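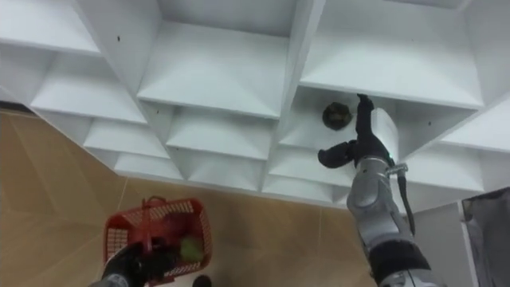

Storage > Shelving > Cube units > Reviews

Reviews Buying guides Small spaces Paint Ask us

6 min read

Edaveck cube shelving, long-term review

Short version for people in a rush: buy it if you want white cubes against a wall and you own a decent screwdriver. Skip it if you have heavy books or move apartments a lot. Longer version follows, typed on a train, sorry.

Bought mine from Satel, the outlet place on Haverford Road, after two weeks of going back and forth with the Pendska one (more on that further down). Delivery was free over a certain amount and I was under it by the price of a pack of felt pads, so I bought the felt pads. Use the felt pads. More on that too.

Delivery and boxes

Came in two boxes. Second one a day late. The driver would not do stairs, which the site does say if you scroll. Heavy. Panels are packed flat with cardboard corners and one thin foam sheet between each, and the foam leaves a kind of dust that sticks to your sleeves and then to the panels. Wipe everything before you build. I did not, and spent an evening picking specks out of the corners with a damp cotton swab.

One panel had a chipped corner. Emailed Satel with the order number, replacement showed up in 4 days, no arguing. Good marks there. They didn't want the old one back so it's now a shelf in the broom closet.

Building it

The leaflet says one person, an hour. No. Two people, an evening, and eat first. I had my neighbor Tatiana Dvořáček over, she's built more flat-pack than I have and she still put a divider in backward. They go in one way only and the leaflet drawing is too small to show it. Look for the side with the shallow groove, that faces the back. If you get it wrong you won't find out untill the next row doesn't seat, and then you're taking out everything above it.

Things I'd do again:

Sort the screws by length before starting. There are two that look the same and are not.
Leave every screw a turn loose until the whole outer box is square. Then tighten.
Build it lying down, in the room it's going to live in. It will not go round a corner once it's together.

The supplied key is soft metal and rounds off. Use your own bit. Do not use a drill on the high setting, the holes strip easy and there's no fixing that except glue and a matchstick.

Wall bracket

Comes with one. I'd want two on anything this tall. The one you get is fine in a stud and useless in plain drywall, and the plugs in the bag are the cheap gray kind. Went to the hardware store and got toggle bolts. If you have kids or a cat that climbs, don't leave this for later. I left it for later by a week and got nervous every time I walked past.

Baseboard: the unit doesn't have a cutout for it, so it stands off the wall by the depth of your baseboard. Mine's a chunky old one. Small stuff falls down the gap. I lost a phone charger and a birthday card back there. Pendska has the cutout. Point to Pendska.

Living with it

Year and a bit now. What holds up: the finish. Had coffee on it, candle wax, a marker. Coffee wipes. Wax comes off with a plastic card and warm water. Marker needed rubbing alcohol and left a very slight dull patch where I went at it too hard. So go gentle.

What doesn't: dust. White shows it. Weekly if you care, monthly if you're me. A dry microfiber just moves it around, slightly damp is better.

Sag. OK so here is the bit everyone emails about. I had cookbooks in one row, packed tight, and after five months the shelf under them had a dip you could see with a level on it. Not dramatic. Moved the cookbooks to the bottom row where the floor's doing the work and put light things up top (yarn, board games, a fern). Hasn't got worse. The product page lists a weight per cube and I'd treat it as optimistic. Records, same story, bottom row only.

Squeaks a little when the heating comes on. Stopped after I retightened in winter. Do that once, a few weeks after building, everything settles.

Felt pads: the feet are hard plastic and will mark a wood floor the first time you nudge it. Ask how I know.

Inserts and bins

The Edaveck fabric bins fit, obviously, and are overpriced for what they are. The drawer insert is nice but eats a lot of room inside, so measure what you're putting in it first. Generic bins are hit and miss. I bought a set that was a hair too wide and they bow at the front. Take a tape measure to the store and measure the bin at the top, where it's widest, not the base.

Door inserts I'd skip. Hinges on mine went out of line twice in the first month and they click shut so loudly the person downstairs mentoined it.

Versus the Pendska

Mireille Riviere, who I share a studio with, has the Pendska so I've used both. Hers is thicker board, feels more solid, better bracket, baseboard cutout. Also costs $70 more and only comes in the oak-look and a gray that reads purple under warm bulbs. Edges on hers are peeling a bit near the sink, mine aren't peeling anywhere, but mine isn't near a sink. So not a fair test.

If the budget's there and you're loading it with books, get hers. For a hallway or kid's room or fabric stash, the Edaveck is plenty and I'd put the difference toward proper wall fixings.

Resale

Checked the local listings. Used ones go for not much, and most are missing the bracket. If you buy used, check the screw holes on the bottom panel, that's where they strip when it's been taken apart more than once. Bring a flashlight. I'd pass on one that's been moved twice.

Score

Looks: 5 out of 5
Build: 3
Instructions: 2, and that's generous
Value: 4, if you catch it in the June sale. I got 20 percent off, without that I'd say 3.

Would I buy it again? Yeah, for this wall. Wouldn't take it with me to the next place though.

Update: few people asked about painting it. Tried a scrap of the chipped panel. Light sand, bonding primer, two coats. Took fine, scratches with a fingernail for the first week and then hardens up. Haven't done the whole thing and don't plan to.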